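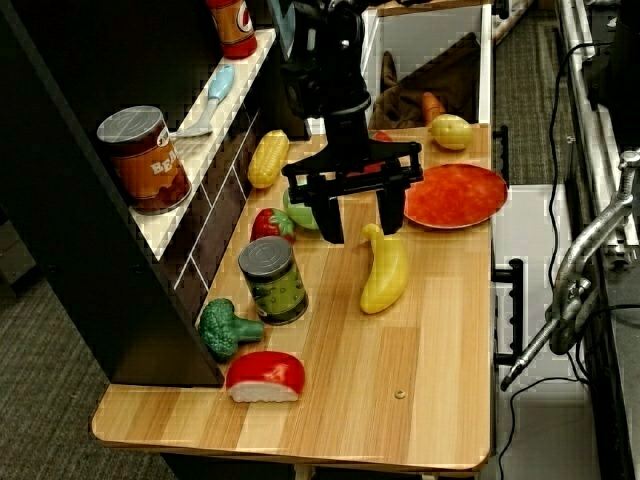 On point 3 of the draft cell rules, I think we should keep the wording about the start position but be stricter on what counts as clear. The draft only asks for open fingers and no contact. With the arm brought down over a full counter, the fingers can be open and empty and still have a banana right beside one of them and a green fruit by the other. That passes as written. I would add a minimum height above the tallest item, which on the toy kitchen is usually a can.

The Foro people wrote earlier:

> We have 52 sessions logged under the Floltero rules and would like to
> drop the start check. It slows people down and the arm is on low speed
> anyway. Can Petridis confirm whether low speed is enough?

Low speed is not enough for us. It limits the force of a knock but the session still has to be thrown out if the food gets pushed before recording starts. Jomum keeps the check and so do we.

Two smaller things for the December version:

Cables – the draft says "tidy". Please change it to "fixed so that they cannot reach the work surface".

Clamps – check for tightness at the start of each shift and write it in the log. Ours is form 1849, but any sheet will do.

I can send new wording for point 3 if there are no objections.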